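바닥 이야기, 같이 해 볼래요? 나는 새 방에 들어가면 천장보다 바닥을 먼저 보는 버릇이 있어요. 바닥은 우리가 하루 종일 밟고 다니는데도 얼굴을 잘 안 봐 주잖아요!
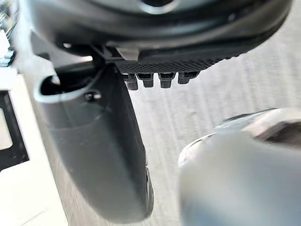
*사진: Sandex / 글: 고식(Gosik) 어린이 생활 교실, 12/8/21*

## 바닥은 왜 여러 가지일까?

집 안을 한 바퀴 돌아 보세요. 욕실에는 타일, 방에는 장판이나 나무 마루, 어떤 집에는 카펫도 있어요. 타일은 물이 스며들지 않아서 쓱 닦으면 끝이에요. 카펫은 실이 빽빽하게 모여 있고, 그 실 사이에 공기가 숨어 있어요. 그래서 맨발로 밟으면 덜 차갑고 폭신하지요. 추운 1월 아침에 양말을 벗고 타일 한 번, 카펫 한 번 밟아 보면 바로 알 수 있어요(나는 타일에서 꺅 소리를 질렀답니다).

카펫은 소리도 먹어요. 숟가락을 떨어뜨려도 '쨍그랑' 대신 '툭' 하고 말아요. 대신 과자 부스러기도 같이 먹어 버려서 청소가 조금 귀찮아요.

## 줄무늬 카펫의 비밀

회색 줄무늬 카펫을 자세히 본 적 있나요? 멀리서는 그냥 회색인데 가까이 가면 진한 회색, 연한 회색, 흰색에 가까운 줄까지 섞여 있어요.
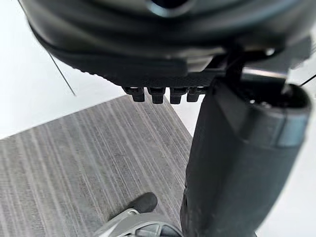
이렇게 여러 색이 섞이면 작은 먼지나 얼룩이 눈에 덜 띄어요. 그렇다고 청소를 안 해도 된다는 말은 아니에요! 먼지는 숨어 있을 뿐 그대로 있거든요. 청소기를 밀 때는 한 방향으로 천천히 밀고, 그다음엔 옆 방향으로 한 번 더 밀어 보세요. 실이 이리저리 누우면서 사이에 낀 먼지가 더 잘 나와요.

## 두 바닥이 만나는 곳

나는 서로 다른 바닥이 만나는 경계선을 제일 좋아해요. 두께가 다르면 작은 턱이 생기니까 뛰다가 발가락을 찧지 않게 조심! 눈을 감고 발바닥으로만 경계선을 찾는 놀이도 재미있어요. 어른과 함께, 천천히 걸으면서 해 보세요. 우리 집에서는 4번 만에 찾았어요.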